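Jytte Hafþórsson
1/6 Wir haben im Juni den Wochenmarkt in Treltwood umgestellt. Ein paar Notizen dazu, weil mehrere gefragt haben.

2/6 Vorher 18 Stände, alle auf dem Parkplatz. Jetzt stehen sie in der Gasse hinter der Bücherei. Standmiete bleibt gleich.

3/6 Obst und Gemüse gibt es weiter ab 7 Uhr. Äpfel und Birnen kommen von zwei Höfen, Pfirsiche erst später im Sommer.
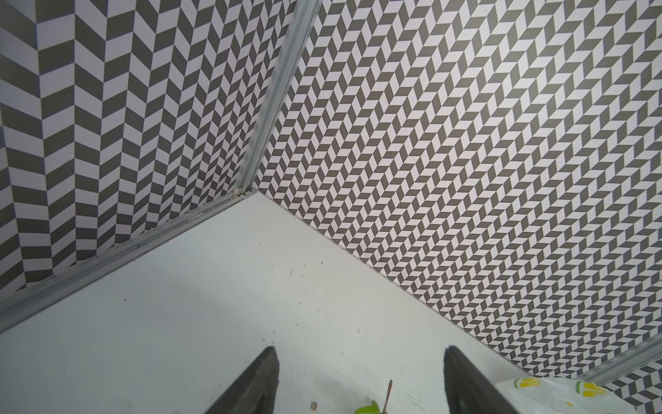
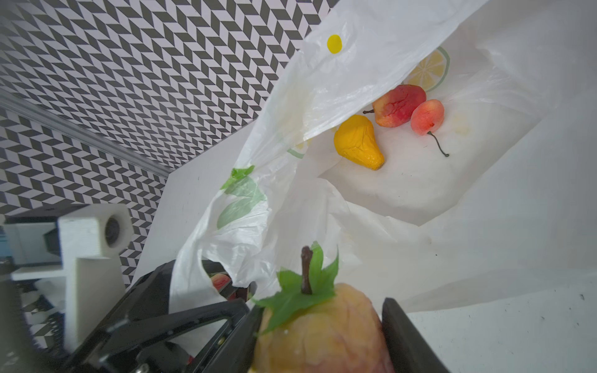

Birne mit Blättern, künstlich. 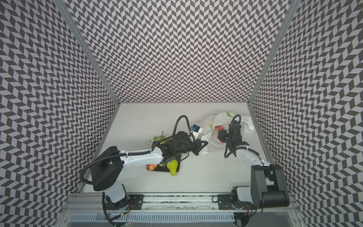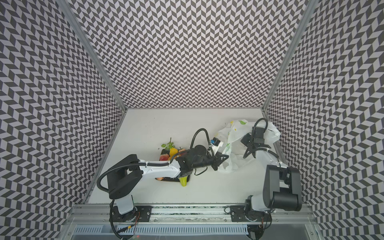

4/6 Tüten: Die dünnen Plastiktüten laufen aus. Wer noch welche hat, darf sie aufbrauchen. Stoffbeutel gibt es bei Sille Bundgaard am Käsestand.

5/6 In der Umfrage waren 122 Leute für die Gasse und 132 für den Parkplatz. Der Parkplatz wird aber gebaut, die Frage war damit leider erledigt. Hätte man vorher sagen können.

6/6 Strom liegt bisher nur auf der Seite der Bücherei. Mulugeta Ayele braucht für den Kaffeewagen einen eigenen Anschluss und steht so lange vorn an der Ecke.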